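Flovine Matte Table Oil

Product code 154 - interior use - clear, low sheen

Flovine is a penetrating oil for bare or previously oiled wood. It is made by Paquette and sold through Renbridge stores and trade counters. The oil soaks into the grain and leaves no film, so a worn patch can be treated again without stripping the whole top.

Surface preparation
Sand with the grain, finishing at 154 grit or the nearest grade stocked. Vacuum the seams between planks. Old wax must be removed first with Etik cleaner.

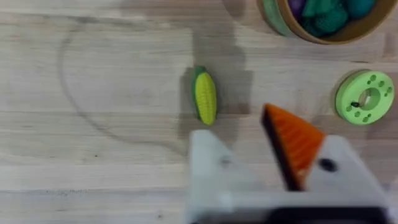

Application
Stir the can well. Apply a thin coat with a lint-free cloth and leave for 20 minutes. Wipe off all excess. Oil left standing on the surface will turn sticky and will have to be scrubbed back. Apply a second coat the next day.

Curing
Light use is possible after 24 hours. Full cure takes 7 days at room temperature. Keep the top free of water and rubber feet until then.
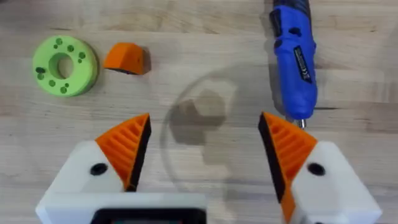

Color
Clear oil deepens the tone of most woods slightly. On pale boards the White version keeps the change small - test on the underside first. Do not mix versions on one surface.

Care
Wipe with a damp cloth. Ring marks can be sanded lightly and re-oiled.

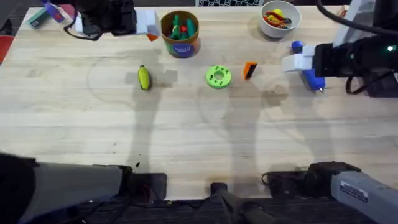 Pack sizes
250 ml, 1 liter, 5 liters. The 5 liter can is trade only.

Safety
Oily rags can catch fire without a flame. Soak them in water and dry them flat outdoors before disposal.

Data sheet revised December 8, 2023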